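La lettre de l'atelier Okero, octobre 2021

Bonjour à toutes et à tous !

Ce mois-ci, je vous parle pneus hiver (oui, déjà). Chaque année, je me promets de prendre rendez-vous tôt et chaque année je me retrouve à gratter le pare-brise en janvier, encore en gomme été. Cette fois, j'ai commandé mes quatre Sernis et ils attendent sagement dans l'entrée, au grand désespoir de la maisonnée.

Côté atelier, on ouvre 11 créneaux de plus le matin. Le montage et l'équilibrage sont compris dans le forfait, la géométrie reste en option. Si votre volant tire un peu à droite, dites-le-nous au comptoir, on regardera !

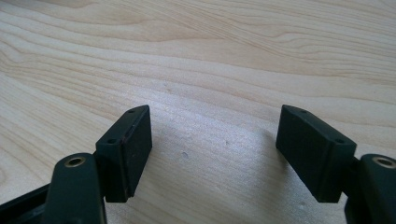
Gondholm nous écrit que les pneus quatre saisons lui suffisent largement, même pour monter au col, et demande si l'on ne pousse pas un peu à la dépense. La question est bonne ! Pour de la ville et de la plaine, je lui donne volontiers raison. Moi qui fais 32 kilomètres de départementale avant le lever du jour, je dors mieux avec de vrais pneus hiver, voilà tout.

Petit rappel au passage : resserrez les roues après 200 kilomètres. Passez nous voir, ça prend 2 minutes et on ne facture rien.
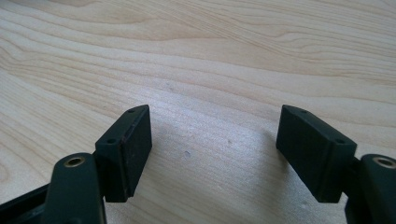 Gardiennage

Vos pneus été peuvent passer l'hiver chez nous, au dépôt Ametepe. Ils sont étiquetés à votre nom et la profondeur des sculptures est notée sur la fiche. Pensez à nous rapporter l'écrou antivol, il reste toujours au fond d'une boîte à gants...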